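Folding a shirt is mostly a planning problem. Zistum's new stack splits it in two: a perception model marks candidate grasp points on the cloth, and a planner ranks them by expected fold error.

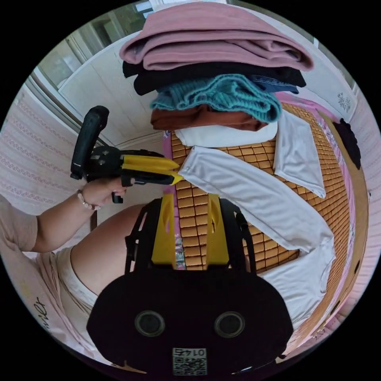
Photo: Zovaveck

Training data comes from hand-held grippers used in bedrooms, with a white long-sleeved shirt among the garments. The current set holds 537 demonstrations. Norno, the replay tool, aligns both wrist views before export. Sleeves remain the weak point, and a fix is due in December.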